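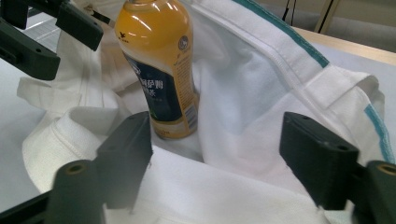 Last modified: 2022-11-19

Yellow-orange drink on a white garment with teal edging: what order to treat it in?

Asked by ternplug

I have a white garment, textured weave, trimmed along some of the hems with a teal stripe. The stripe is a separate strip, stitched down in white thread. A bottled drink, opaque and yellow-orange, got onto the front panel. The mark is the size of a playing card and has a darker outline. It went on at lunchtime and I did not get to it until the following evening.

What I have done so far:

Cold water through the back of the fabric, two minutes. The middle of the mark got lighter. The outline did not.
A drop of dish soap, worked in with a fingertip, rinsed. Slight improvement.
Nothing hot, no dryer, no bleach.

The care label has been washed too many times to read, so I am assuming cotton but I can't prove it. The lower end of the mark runs to within a finger's width of the teal. My washer is a Skotley with a spin that goes from 800 up, and I have half a tub of Grajales oxygen powder that is a couple of years old.

Two things I need to know. First, whether the oxygen powder is safe on the teal or whether I should keep it on the white only. Second, whether I need to do something about the sugar separately before I go after the color. I have read both versions.

Gladys Cabrera

Sugar first, then color. They are different problems and they respond to different things.

The darker outline is where the liquid traveled outward and dried. Dissolved sugar and pigment both collect there. Sugar comes out in plain water given enough time, and two minutes was not enough. Lay the panel face down in a basin of cool water and leave it for an hour, change the water, and leave it again. Do not rub the outline. A textured weave will fuzz where you rub it and the fuzz will look like a stain after the stain is gone.

After that, find out what the teal does. Dampen a white cotton swab with the oxygen solution at the strength you plan to use, hold it against the stripe on an inside edge for five minutes, and look at the swab. Then let the stripe dry and look at that too. If the swab is clean and the stripe has not changed, you can soak the whole garment. If there is any color on the swab, treat the panel only, over a bowl, with the trimmed edges clipped up out of the liquid.

Go over the seams before you soak anything. Applied trim usually lets go at the ends first, where the strip turns under or meets another piece. Pinch the edge there and pull gently across the seam. If the stitches open or there are loose thread ends, trim the ends to a quarter inch and put in three or four hand stitches now. A long soak followed by a spin will open a weak end a lot further.
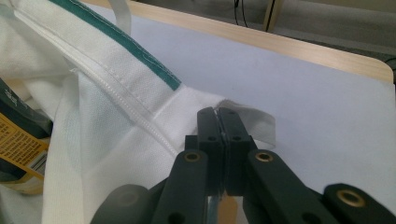

Check the collar and cuffs the same way if it has them. Bands with several layers hold solution longer than the single-layer panel, so they need a longer rinse. Squeeze the band between your fingers under running water until it no longer feels slippery.

For the soak itself, follow the dose on the tub, dissolve the powder completely in warm water first, let it come down to lukewarm, then add the garment. Old powder loses strength, particularly if the lid was left loose. Put a spoonful in a glass of warm water. If you get no fizz after several minutes, buy a new tub.

Spin at 800. Air dry flat, out of the sun. Do not put it in the dryer until you have looked at the mark in daylight, both sides.

Comment from ternplug: Swab came back clean. One end of the stripe did have threads out, so I stitched it. Soaking overnight with fresh powder, as the old stuff did nothing in the glass.

Rosaura Muñoz

Agree with most of that. One correction: overnight is longer than I would leave colored trim even with a clean swab. Five minutes on a swab does not tell you what eight hours does. I do two hours, rinse, check, and repeat if needed.

Also, yellow and orange drink colors are not all the same. If the ingredient list says carotene, there may be a slight oily component, and dish soap before the soak is correct. If it is a synthetic dye, the soap does little and the oxygen powder does the work. You still have the bottle, presumably. Read the side panel.

brinewick_18

just use bleach, its white. did mine with Brakovance and it was fine

Comment from Gladys Cabrera: Please don't. Chlorine bleach will strip many teal dyes, and the fiber content here is unknown. If there is any elastane in it, chlorine will damage that as well.

Comment from ternplug: Not using bleach. Took it out at two and a half hours after reading Rosaura's answer. Outline is gone on the outside, faint on the inside. Teal looks the same as before. I will run one more soak before it gets a normal wash.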